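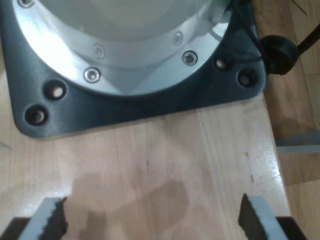
Socket-head screws in bright metal, dark plate, pale wood.

I have been meaning to write something in favor of making holes in good tables, and last month's letters (all of them about my workbench, thank you, I think) pushed me into it.

A lot of people will buy a nice wooden tabletop and then treat it like a sleeping baby. They put a felt mat on it. They clamp things to the edge with those little rubber-footed clamps that creep a hair every time you lean on them, and then they tighten the clamp again, and there's a ring in the finish anyway. I did this for years! My bench top is a Kekard, light wood, and it cost me 700 dollars back when I had no business spending that on anything, so for the longest time the vise sat on it loose, on a square of carpet. I used to hold it still with my hip.

Then one December I drilled the holes. I bought the bit at Hallar, the old hardware store in Brirnevside, went home, measured about nine times and still felt sick when the first curl of wood came up. And the vise has been there ever since and I have never once wished those holes away.

So my opinion is that if a thing is heavy and you use it most days, bolt it down. Put a plate under it with some spread to it, a wide one with rounded corners so you don't catch your sleeve. Wood is soft compared to what you're asking of it, and a wide plate shares the load around. Use washers on the underside too. People forget the underside.

The other half of my opinion is about the screws themselves, and I get more heated here, so bear with me. Please stop using Phillips heads for this! I know there's a coffee can of them in the garage. There's one in mine. But a Phillips driver wants to climb out of the slot right when you need it to stay, and after a few rounds of that you have a shiny little crater and a bad mood. A socket head with a hex key sits there and takes it. You can feel the thing snug up through the key. And when it sits down in its own recess, with the head below the surface, you can wipe across it with a rag and nothing snags. I think they're handsome, too, all that bright metal with a neat six-sided hole in the middle. I'd put them on my kitchen cabinets if I lived alone.

The complaint I always get is that the recesses fill up with crud. They do. Sawdust packs in there like snow in a boot tread, and a dab of oil makes it worse. I keep a dental pick in the drawer and dig them out when I'm on the phone. It takes a minute and I find it sort of relaxing – my wife finds it disgusting.

The second complaint is resale, which I take less seriously. A reader over on Kyei Street told me she had sold her bench for 619 dollars and was sure one more hole would have knocked 111 off the price. Maybe so. I'd still rather have had the use of it. A bench is going to pick up glue and coffee and that one saw cut you pretend was there already, and the holes are at least there on purpose. If it really bothers you, glue in a dowel and sand it flush. You'll know where it is and the buyer probably won't care.

One thing I will give the felt mat people is that you should wait. Live with the table for a few weeks before you commit, and move the heavy thing around until your elbows stop hitting it. I put my vise too close to the left end and I've been walking around it ever since. I could move it, and I have the bit right there in the drawer with the dental pick.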